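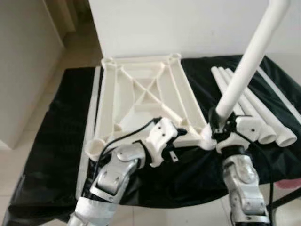

Fitting a leg: seat upside down, spare legs laid alongside.

Section 3. Putting the legs on your Noso stool

Good news, this is the fun part! Four legs, four corners, and you'll have a proper little seat for the shower, the laundry room or the potting bench.

Before you start

Spread a cloth over a table and lay the seat on it upside down, so you are looking at the crossed ribs on the underside. Find the round socket at each corner. Keep the legs beside the seat where you can reach them.

Note: The Noso seat (part 568) takes the straight Drelance legs (part 390). Legs from older stools will not seat fully.

1. Wipe out all four sockets with a dry cloth. Even a crumb of packing foam can stop a leg short.

2. Hold the seat by its edge with one hand. Set a leg in the nearest socket, leaning outward at the same angle as the socket.

3. Push down firmly and twist a quarter turn each way until the leg stops moving. It takes more of a shove than you'd think, so go for it!

4. Fit the other three legs the same way, turning the seat as you go.

Caution: Never hit a leg with a metal hammer. The socket can crack. If a leg is stubborn, pull it out, check the angle and try again.

5. Look across the stool from one end. The legs should spread outward, with every one pushed fully into its flared socket. 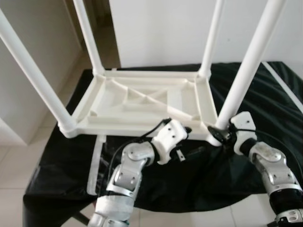
Turning it over and testing

6. Lift the stool by the seat, turn it over and stand it on a flat floor.

7. Press on each corner in turn. If it rocks, flip it back and repeat step 3 on the short leg.

8. Sit down slowly the first time. Check the legs again after a week of use.

Replacement legs: order part 390, sold singly.

Text by Priya Kincaid. Revised 21 December 2025.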